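Fruit table moves to the front room for August

The shared fruit table at Verngate has moved out of the back kitchen and into the front room, next to the window. It will stay there through August while the kitchen floor is being redone. Anyone coming in by the Mondgate side door should turn left, go past the coat hooks and keep going.

The table opens at 8 in the morning and stays out until everything is gone. Please take what you will eat that day. If you want a bag for home, ask Tshepo Sibiya at the desk and he will fill one from the boxes in the cold store.

Last month the table went through 131 pounds of fruit and vegetables, most of it from the Lekota growers. The pears and the last of the plums went quickly. The sweet potatoes did not, and Nokuthula Msimang ended up roasting a tray of them for the evening sewing group. She would like it known that she is willing to do that again but would prefer some notice.

A few changes come with the new room. The front table is smaller than the old one, so we are no longer setting out full crates. Mixed produce goes in the basket, and plates are used for single items. Refill from the boxes underneath when the basket gets low. Apples and bananas keep better apart, so they go on separate plates. Avocados that are still hard should stay in the box until they give a little when pressed near the stem.

We have also been getting a few things that people don't recognize. The Allora market has started adding dragon fruit to its weekly box, and several were left behind the first time because no one knew how to open them. Cut it in half lengthwise and scoop out the inside with a spoon. The skin is not eaten. It is mild and tastes best cold, so put it in the fridge for an hour if you can wait. Leftover halves will keep until the next day if they are wrapped.
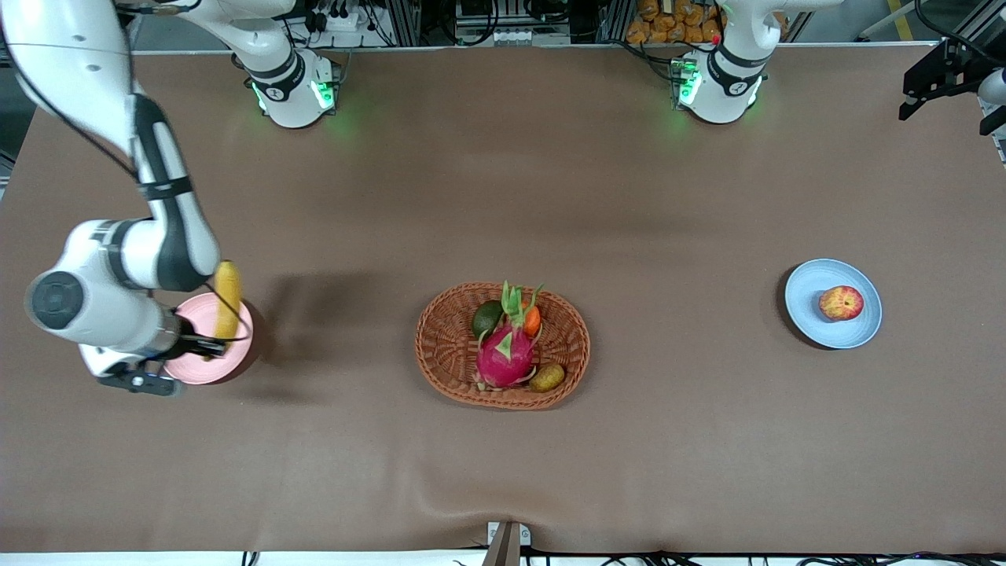
Dragon fruit and avocado in the basket, with an apple on the blue plate and a banana at the pink one.

Potatoes and carrots are for cooking and should be washed first. The sink in the front room has cold water only. There is a brush on the hook beside it.

The money side is unchanged. The table costs us up to $800 a season, paid out of the spring sale. We could use 4 more people for the early setup, which takes half an hour and includes carrying boxes up one flight of stairs. Leave your name at the desk.

Related items
Kitchen floor: what is closed and when
Lekota growers' plot list
Sewing group moves to evenings
Spring sale results

Contact the Verngate newsletter at the front desk | © Verngate House | Back to top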